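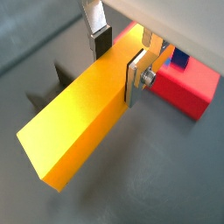 A long yellow block over a gray work surface.

22 January 2024

I have been meaning to write up our trip to the Quinlan color works ever since October, and what with the holidays and then the snow it has taken me until now, so please forgive me if a few of the finer points have gone soft. My sister drove, I had the sandwiches, and we got there a good while before the doors opened, so we sat in the car with the heater running and watched the other visitors pull in one by one.

Quinlan makes pigments and stains, mostly for people who paint wood: toy makers, picture framers, folks who do up old kitchen chairs. They hold an open day every fall and you have to write in for a place. There were 16 of us on the morning tour, which is as many as they'll take, and we were all handed a paper apron and a badge and told to leave our bags on the hooks. If you go, wear shoes you don't care about. I wore my good brown ones and there is now a blue spot on the left toe that I have decided to be fond of.

Our guide was Malachy Hayes, a tall, soft-spoken man who started in the packing room and has worked there 40 years. He walked slowly and let us ask whatever we liked, and I asked plenty. He took us first to the grinding room, where the dry color goes round and round between rollers with linseed oil until it turns into something like thick cake batter. You hear that room well before you get to it. I'd always imagined that paint was simply stirred, like gravy, and I was quite surprised by how long they let it run. A dark red we saw had been on the rollers since the day before and Malachy said it still had the afternoon to go!

Yellow was what I had really come for. My grandmother had a yellow kitchen, a proper butter yellow, and I've been trying to match it for my back hallway for longer than my husband would like me to say. I had brought a chip of the old paint in an envelope. Malachy held it up by the window, then under the lamp, then by the window again, and told me it had probably been a good deal brighter when it went on, and that the oil had browned over the years. So the color I remember so dearly may not be the color she picked out at all. I thought about that most of the way home.

They have a whole wall of yellows in the sample room, on little painted squares of maple, and it is a wonderful thing to stand in front of. There's a sharp one called Totico that looks a bit green when you get it near a white square, and a warm, eggy one called Dutach that my sister liked so well she bought two tins of it for her garden bench. Malachy had us look at the same square lying flat and then tipped away from the window, and the difference was enormous. Flat, it was nearly lemon. Tipped, it went to something you'd have to call orange. He says people bring paint back all the time complaining that one wall has come out wrong, and it's only the light.

Lunch was in the old stable across the yard, which they've turned into a café called Vusier. I had the leek soup (very good, plenty of pepper) and my sister had a cheese tart that she said was mostly crust. We did still eat our sandwiches, but in the car, later on. The café gets crowded once the morning and afternoon groups overlap, so I'd go straight there when your tour ends and leave the shop for afterward.

After lunch you can wander over to the archive, a narrow upstairs room with the old recipe books laid out under glass. The oldest one on show is 200 years old and the handwriting is lovely, though I could make out very little of it past the word "ochre." There was a page with a thumbprint in red right in the margin, and I must have looked at that longer than at anything else in the building. The stairs up are steep and there's a rail on one side only, so do take care if your knees are like mine.

The shop is small and not cheap. I came away with a tester of three yellows, a good flat brush, and a booklet on mixing that I've read twice. The hallway has patches all over it at the moment. I like the middle one by morning and the top one by lamplight, and my husband likes whichever one means the ladder goes back in the garage.

Parking is free and there's room behind the works if the front lot is full. Places for the fall open day go quickly, so write to them in the summer, and say on your letter if you want the morning, when the rollers are running. My sister has already asked me to put her name down again, as she wants a third tin for the gate.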